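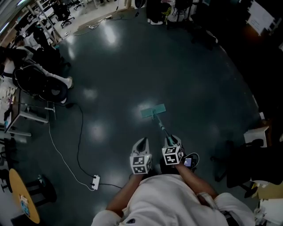

Speaker notes — "The Chore Chart Is Not the Problem"
Nurnon Community Evening, 12 March 2019

Slide 1. Title. Wait for people to sit down. There's always somebody hunting for a chair.

Hi everyone, thanks for coming out on a weeknight. I'm going to talk about sharing a house with other adults and how we split up the work without hating each other. I've lived in shared houses most of my grown-up life, so I have opinions (and a few scars).

Slide 2. The house on Tilent Street.

Five of us, one kitchen, one bathroom that mattered. We had a beautiful chart. Color-coded, laminated, a little magnet for each person. I made it, so I'm allowed to be rude about it. It lasted until the end of January and then the magnets started holding up takeout menus.

Ask the room: who has had a chart? Who still has that chart? Let them laugh, don't rush.

Slide 3. What we were fighting over.

We thought we were fighting about dishes. Jin-sol Woo, who had the room over the porch, finally said at dinner that she didn't mind washing up at all, she minded finding out at eleven at night that it was her turn. That changed the whole conversation for me. She was mad about the surprise! I'd been giving speeches about fairness for weeks and she just wanted some warning.

If I'm running long, skip the story about the lasagna pan. If I'm on time, tell it, but keep it short this time.

Slide 4. Jobs you own versus jobs you rotate.

So we threw out the rotation for most things and let people own a job. I took floors, because I like putting on a podcast and having the house to myself for a while. Jin-sol took the trash and recycling. Someone else took bills, and you do want the person who enjoys a spreadsheet on that one.

We kept three jobs rotating, the ones everybody hated: the fridge, the shower drain, and calling the landlord. Pause here. Somebody will want to say something about landlords.

Slide 5. Different standards.

This is the hard part, so slow down. You might have one person who mops twice a week and another who thinks a floor is clean if nothing crunches. Neither one is going to convert the other. We wrote down what "done" meant for each job, one line per job, on an index card. For the kitchen it was "counters wiped, sink empty, nothing on the stove." It felt silly for a day and then it saved us more than 2 big arguments that I can think of.

Slide 6. The house meeting.

Keep it short, have food, and don't bring up anything that happened more than a month ago. I broke that last rule myself — twice — and both times I ended up apologizing to people over cold noodles.

Slide 7. Questions.

Ask them to turn to a neighbor first and name the one job they'd happily own for a year. Take hands after that. Remember to repeat each question into the mic, the back row couldn't hear last time.

Sign-up sheet for the next evening is by the door. Bring the clicker home!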